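Search the newsletter Go

Folding, one example at a time

Dear friends, the Votau folding project has reached 324 recorded examples, and I'm so pleased with how it's coming along!

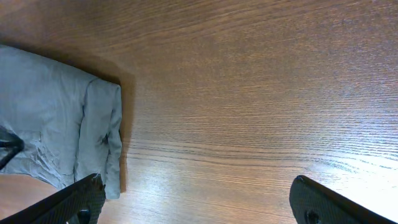

Each example teaches the system a little more about how cloth behaves (it rarely behaves the same way twice). Soft creases like the ones in the pale blue-gray piece on the table are just what we hope to collect, bunched corners and all.

Shahram Zarei likes a mix of garments, so pants go in too. 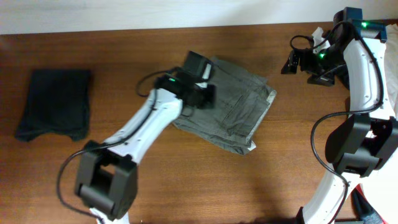

What comes next

In January we'd love 40 more, with messier starts and darker fabrics.

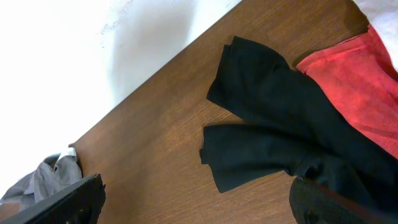
Black, red and gray cloth on the table.

Recent items
Notes from Dedholm
Brestano open evening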